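Chapter 2
The Bin and What Goes Into It

Sobia Jadoon
13 August 2019

Every storeroom has one container which receives the things that have no other place. In the Lonby depot it was a large grey bin, and when Ferenc Kiss and I began to study how goods are stored there, we spent more time with this bin than with all the shelves together.

A shelf asks us to decide where an object belongs. A bin does not ask. For this reason it is quick to fill and slow to empty, and the time which is saved in the morning is often paid back in the afternoon. At Lonby we followed 342 objects through the store during August. Of these, 159 passed through a bin at least once, and 29 were put back into the wrong one.

In this chapter we use the word "mixed bin" for any open container that holds objects of different shapes. The shape matters more than the size. Boxes lie flat and can be stacked. An object with a curved body and a wide end rolls until it finds a wall or a neighbour, and it seldom rests in the position in which it was put down.
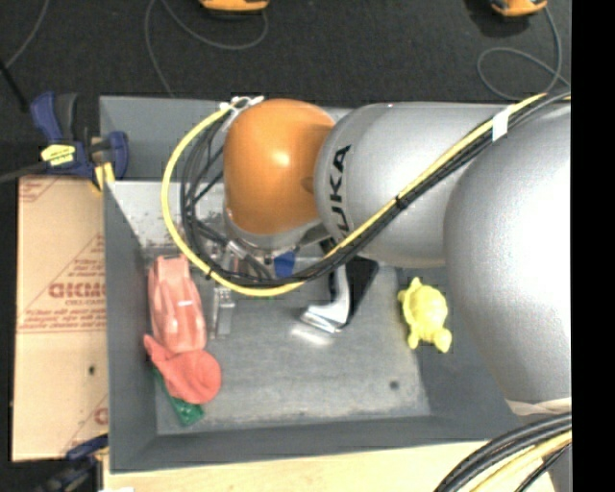 The colour of the floor of the bin is also important. Shiny objects are easy to find on a dull grey floor when the light is even, but under a strong lamp they reflect it and their edges become difficult to judge. The staff at Prirbridge solved this with a softer lamp - a small change, and a cheap one. We return to lighting in section 2.3, after we have looked at how full a mixed bin should be.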